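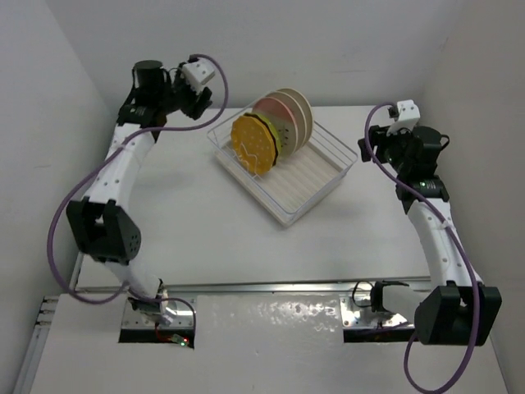 Mellemach Dish Rack Set
README

Contents

This folder holds the object list, the layout notes and the annotation table for the dish rack part of the Mellemach tableware collection. The subject is plates in a drying rack: which plate stands in which slot, in what order, and which way it leans. Cups, bowls and cutlery are in separate folders and follow their own README.

Files

objects.csv: one row per object, with ID, type, main color, rim color and outline
layouts.csv: one row per layout, with the order of plates from front to back
labels.csv: one row per visible plate, keyed to the layout ID
notes.txt: free text from the annotators, unedited

The table labels.csv has 2204 rows. All files are UTF-8, comma separated, with a header line. Empty fields mean "not recorded" and should not be read as zero.

Objects

Rack. Thin clear wire frame in a shallow transparent tray. The bottom of the tray is ribbed and pale cream. Rack and tray are treated as one object, RACK-A, and share one orientation value.

Plates. All round, stored upright in the slots. Four plates are used in the layout family documented in this file:

PL-Y: bright yellow, scalloped edge, dark brown rim, small pale spots on the face
PL-L: light lime green
PL-P: pale pink, creamy white rim
PL-C: cream, beige edge

The IDs carry a color letter only. An earlier numbering by slot was dropped in February; it broke whenever a plate moved. Files that still use the old numbering can be converted with the lookup at the end of objects.csv.

Layout conventions

Order is always given from front to back. The reference layout, K-21, reads PL-Y, PL-L, PL-P, PL-C. The rack stands near the center back of a white tabletop, at a slight angle, with its long side on the diagonal. The plates lean toward the left side of the rack and the right portion of the tray stays empty. Left and right are the viewer's left and right throughout, whatever the rotation of the rack.

A plate counts as "racked" when it stands upright in a slot. A plate lying on top of the wires is "resting". A plate in the tray but outside the wires is "loose". These are the only three values allowed in the state column.

Occlusion

Plates in a row hide each other, and most of the labeling questions came from this. The rules are:

Label a plate if any part of its edge can be seen. In K-21, PL-L shows mainly as a thin curved edge to the right of PL-Y and still gets its own row.
Do not complete a hidden outline by guesswork. Mark the visible part and set occluded to 1.
Surface decoration is recorded under PL-Y only as "spots" and "line drawing". The drawing is faint, and its subject is left blank.
The small marks near the center of PL-P are entered as "holes or dots". Annotators disagreed and the field was not forced.

Color names

Names come from the Brollari short list, which has 9 entries for tableware. Cream and beige are separate entries. PL-C uses both, one for the face and one for the edge. White is reserved for the tabletop and walls and is not used for any plate; the rim of PL-P is entered as cream with the modifier "white".

Known problems

In 6 layouts the orientation of RACK-A was entered in the wrong direction. They are flagged in notes.txt and have not been corrected in layouts.csv.
The modifier column is sometimes filled with a full color name. A case-insensitive match on the short list catches these rows.
Plate diameter is not recorded anywhere in the set.

Related folders

Kereama: cups and mugs, same column names
Mustengate: cutlery trays, different state values, do not merge without remapping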